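Open Day at the Kostard Building, Mukville

Kwon had its doors open on Thursday, and the flyer promised "a look at tomorrow's sorting line." I drove 40 minutes to get there. Parking was in the gravel lot behind Brirker, and the signs for it were all on the wrong side of the road.

There were 8 stations on the floor plan. Most of them were posters and a guy with a lanyard. The one drawing a crowd was the trash-sorting arm, so that's where I stayed and where I took my pictures. I'd been told it "clears a table the way you would." I have cleared a lot of tables, and I wanted to see that for myself.

Click through in whatever order you like. I didn't keep them in sequence.
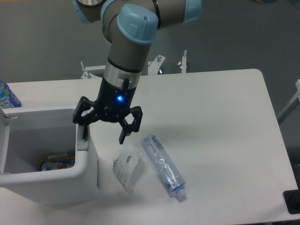

Fingers wide open, with the bottle lying on its side and the wrapper next to it.
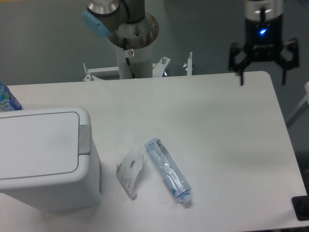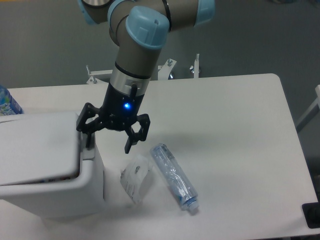
Same bottle, same wrapper, and nothing in the grip in this last one either.

Mukville Reader wrote in after I posted these: I think you're being too hard on it. Soft trash is the worst stuff to pick up, and a flattened bottle is never the same shape twice. My plant sorts by hand and we lose people every summer over the smell and the boredom. If a machine takes even the easy half of that job, I'd sign for one. What I would have asked is how it does with a full belt going by, and whether somebody has to stand there and babysit it.

Fair enough, and I did ask the babysitting question. The answer was that a person "supervises," and when I asked how many arms one person can supervise, I got a brochure. The brochure says 464 picks per shift. It doesn't say how long a shift is, or what counts as a pick, or whether a pick that ends up on the floor goes in the total. I asked about the belt too and was told that's next year's model.

I don't doubt the people who built it are smart. The one running the station was patient with me and with a line of kids who all wanted to push the stop button. But one table with two pieces of trash on it is a long way from the transfer station on a Monday morning, and the talk in the side room went straight from one to the other with a slide that said 80 percent. I wrote down "80 percent of what?" and still have that note.

Coffee was good. The posters stay up through the end of October if you want to go read them.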